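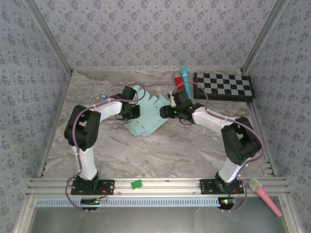 Tue 26 March

Folding again, all morning. Started at 8 with the kettle and the notebook and did not get to the lighter items until nearly ten.

The question for the week is still thin cloth. Towels I consider settled. A towel has enough weight to stay where it is put, and the hem gives an edge that can be found by touch. Thin cotton has neither. It slides on a smooth tabletop, it takes up creases from whatever it was lying on before, and if one corner is pulled the opposite corner does not follow but bunches in the middle. Wrote this down in June last year in nearly the same words, so progress is slow.

Pale green is a poor color for this kind of work. On the marble pattern the mint shade has little contrast with the gray and white, and the inner folds read as part of the surface. I would like to repeat everything with something dark. Idris says the navy lot from Carrilho is still in the cupboard, unwashed. New cloth carries sizing and behaves like stiff paper until it has been through the machine, so that lot has to be laundered before it tells us anything. Put it down for Thursday.

Method as it stands. Drop the piece from waist height so that it lands without arrangement. Find any free edge. Work along the edge to a corner, then along the next edge to the second corner. Lift both, let the rest hang, lower it away from you. Fold in half toward you, then across. Smooth once, from the fold outward. Smoothing from the open edge inward pushes a ridge ahead of the hand and the ridge ends up at the fold, where it cannot be removed without opening the piece again.

Slits are the difficulty. A slit gives two extra edges and two extra corners, and on a crumpled piece a false corner is hard to tell from a real one. I followed a slit edge twice this morning in the belief that it was the hem. Uchenna's suggestion is to check the thickness between finger and thumb: a true hem is turned and stitched, so it is thicker than the cloth beside it. Works on the Hivandale pieces. Does not work on the Gusta pieces, where the edges are cut and left. For those I have nothing better than laying the piece out flat and starting over.

Results by hand, before lunch: 39 attempts, 17 finished square within a finger's width. The rest were out at one corner or had a flap caught inside. A caught flap is the worse fault, as it cannot be seen from the top and the pile leans by the fourth or fifth item. Split the failures by cause in the back of the notebook and will copy them out when the numbers are worth copying.

Lunch at the desk. Soup, the lentil one, over-salted. Rain on and off, and the bus was late both ways.

Afternoon on surface friction. Tried a damp sponge across the folding table at home height, then let it dry, then tried again. A slightly damp surface holds the first layer well and makes the second fold easier, but it marks the cloth and the mark stays visible after pressing. Rejected. A felt underlay is the obvious alternative. Dastden sells it by the yard and I have asked for 4 yards, which covers the table with enough left to tuck under. Delivery in 3 days if the order went through. The confirmation has not arrived.

The floral paper needs looking at along the seams. The small clusters do not quite line up on the roll I have left over, and I was careless about the repeat when I measured for the hall at home. Same pattern, or near enough that I keep thinking about the hall when I should be thinking about hems. Bring the spare roll in and compare it in daylight.

Uchenna stayed until five and went through the laundering notes with me. We disagree on temperature. I have been washing everything cool to keep shrinkage out of the measurements. The argument on the other side is that ordinary households wash warm, so the cloth we fold should already have shrunk as much as it is going to. I think that is right and have changed the sheet, which means the earlier pieces are not comparable and will have to be marked.

For tomorrow: wash the navy lot, warm. Chase Dastden. Label the cut-edge pieces separately from the hemmed ones - they should never have been in one basket. Sharpen pencils. Return Idris's tape measure, which has been in my coat since Friday.

Wrists sore. Bed early.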